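Kitchen > Small Kitchens > Trays, Mats and Boards

A tray on the table: how I keep a small work place in order

Nov 28, 2018

My kitchen has one table, and this table must do everything. On it I cut vegetables, I roll dough, I eat, and in the evening my daughter does her drawing there. For many years I was always moving things from one side to the other, and there was always something sticky under my elbow. I have learned some habits since then, and I write them down for people who also have a small kitchen and no counter worth the name.

Begin with one large base

Before any tray or mat, I put down one big flat board or sheet which covers most of the table. It does not need to be expensive. Mine was sold as a desk cover, and I paid 20 dollars for it. I like a pale color, light blue or cream, for crumbs and drops of sauce can be seen at once and I wipe them before they dry.

The base should lie flat at the corners. If one corner lifts, turn the sheet over and leave it one night under heavy books. If it slides when you work, lay a damp dish towel under it. The towel should be damp and well pressed out. With a wet one you will find water standing on the table the next morning, and on a wooden table it leaves a white mark that is very hard to remove.

Do not cut directly on the base. I did it two times with a tomato, only a small tomato, and both lines are still there.

The tray is for things in use

A plastic tray with a raised rim is the most useful thing I own for cooking. Inside the tray I put only what I need for the present job: the knife, the peeler, the garlic, a small bowl for the skins. When the job is finished, the tray goes to the sink with everything in it, and the table is free again in one movement.

Choose a tray with rounded corners. In the sharp corners of my old one, from Varghese, there was always a little line of grey dirt which I had to take out with a toothpick. The rim should be high enough to stop a rolling olive but low enough that your wrist does not rest on it when you reach inside. I tried a deep tray one winter and my wrist was red each evening.

If you use the tray for raw meat or fish, keep it for that only, and have a second one in another color. In our house green is for vegetables and white is for fish. My husband forgot this rule in the beginning, so I wrote it on a piece of tape and put it on the bottom of each tray.

Where the knife rests

A knife on a bare table turns and slides, and when a cloth is lying over it, you do not see it. I always lay it in the same place, at the upper side of the tray, with the blade pointing away from me and the handle toward my right hand. If you are left-handed, do it in the mirror way.

Take the knife out by the handle, slowly, and do not lift it over the other hand. When another person is working at the same table, put the knife down in the tray and let this person take it from there. Passing it from hand to hand is a bad habit, even with a small slender knife, and I had to teach it out of myself.

I do not leave the knife in the tray when the tray goes into soapy water. The knife is washed first, dried and put away. After this the rest can soak as long as it wants. 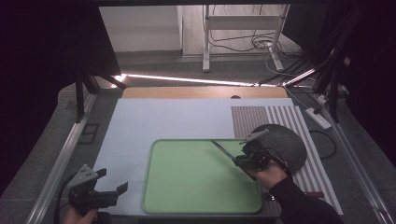
Fongchan Meesuk wrote to me that she lays her mats in layers as well, but always with the round one at the bottom, and that her woven mats became moldy in one rainy season when she left them on top of each other overnight. She now hangs them on a nail. I have not had mold, but our air is dry here, and I think her advice is good for everybody who lives near the sea.

Mats beside the tray

On the right side I keep a striped mat, long and narrow, and this is my place for things which are coming or going: a plate, a cup of tea, the salt. A round woven placemat can lie on top of it, and a pan that is a little warm can stand there for a moment. For a really hot pan please use a proper trivet. A woven mat made from plastic will melt, and the smell stays in the kitchen for days.

The mat has one danger. Small utensils like to go under it. A spoon, a butter knife, a little fork, they slip under the edge and you search the whole drawer for them. Each time I clear the table I lift the mats, also when I am sure that nothing is there. Last March I found a paring knife that I had already replaced.

How to wash them:

Woven mat: shake it outside, then brush it dry with an old toothbrush in the direction of the weave. After this wipe with a cloth and a little dish soap. Do not fold it.

Striped cotton mat: machine, cool water, and pull it straight while it is damp. Stripes show very clearly when the mat has dried crooked.

Plastic tray: warm water and soap. For yellow stains from turmeric, leave a paste of baking soda on it for two hours and then put the tray in the sun. The stain becomes lighter but it does not go away completely, at least not on mine.

Base sheet: wipe after each use, and one time in the week lift it and wipe also the table below. The first time I did this I was ashamed.

A strip at the back

At the back of my table, behind the base, I keep a narrow wooden board. It stops things from falling behind the table, where I cannot reach without moving the whole table away from the wall. On a light wood the oil spots come quickly, so two times a year I rub it with fine sandpaper and then with food-safe mineral oil. Let it stand one night before you put something on it.

If you cut such a strip yourself, measure the table in two places. My table is not the same length at front and back, the difference is 9 millimeters, and I discovered this after the sawing. Sand the ends well too, the sleeves catch on them.

Sleeves, and some small things

Long sleeves are comfortable in the cold months but they go into everything. I push mine above the elbow and hold them with a wide hair band. Rubber bands from the vegetable shop are too tight.

Put the tray in the middle of the base, not near the front edge. I had it near the edge for a long time, for it seemed closer to me, and I pushed it down with my stomach when I turned. It was full of chopped onions.

Leave one part of the base with nothing on it, the left side if you cut with the right hand. This free place is where you will put the bowl when someone hands it to you. In my kitchen the free place is always attacked first by letters and keys, so there is now a basket for those near the door.

If you buy a new tray, bring the measure of your sink to the shop. I bought a beautiful one from Delleo which is too long for my sink by the width of a finger, and I must wash it in the bathtub. It is used for bread now.

Rattana Hemmin asked me if a metal tray is better. It is stronger, yes, and does not take color from the food. But it is loud, each spoon makes a noise in it, and the edge of the knife does not like it. I keep my metal one for the oven.

In the evening

The order I follow is always the same. Knife first, then the tray with the bowls, then the mats lifted and shaken, then the base wiped from the back to the front into my hand or into a paper towel. It takes me the time of one song on the radio, or two songs if there was dough. Dry dough should not be scraped with a knife. Put a wet cloth on it, go and drink something, and after a few minutes it comes away with a plastic card.

If the base still smells of onion after wiping, half a lemon with some salt will help. Rinse it well, because the salt leaves a white film when it dries.

Related
Getting garlic smell out of plastic boxes
Which drawer for the knives when children are in the house
Oil or wax for a wooden board
Drying dishes without a rack
A folding table in the kitchen, after two years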